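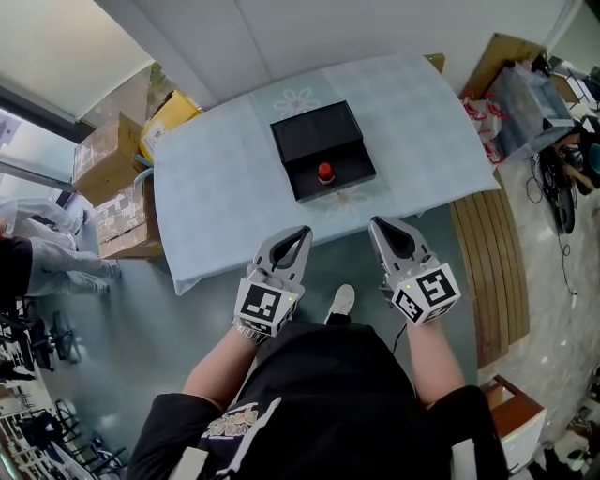 First thing for a pledge evening for displaced families: decide who gets the money before you decide on food or music. Pick one relief fund, write to them, get a yes in writing. Then the room. You need a sign-in table right by the door, and cover it. A pale blue tablecloth does fine, faint white flowers and all, the pledge cards show up against it. Cards in one pile, pens next to them.

Set a target people can picture. Ours was 2000. Say it out loud at the start, say it again at the end.

Pledge cards
Name, amount, phone or email, one line for a signature. Thats it. Print 50, you'll lose a few. Keep cash pledges and "will transfer later" pledges in separate envelopes or you will be up till midnight sorting it out. Fiona Lindsay did ours and wants it known she was.

Speakers
Five minutes each, no more. Fasil Endale spoke for us about leaving home with one bag and kept to time, the councilman did not. Tell them the limit when you invite them, then agian on the night.

Collecting on the night 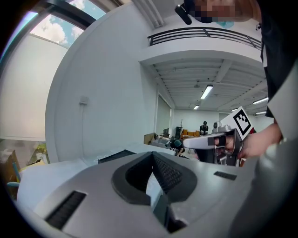 Two people on the money at all times, never one. Count at a seperate table away from the door, and not while guests are asking you things. Throw a white sheet over it if it's an ugly table, coins are easy to spot on white. A flat black tray is handy for the cards still to be entered. Both counters sign the total, photo of the sheet, done.

After
Send the transfer by Friday. Email everyone the total plus the receipt from the fund. Chase unpaid pledges once, politely, then let it go. Questions to Keisha Ostrowski, she has the card template.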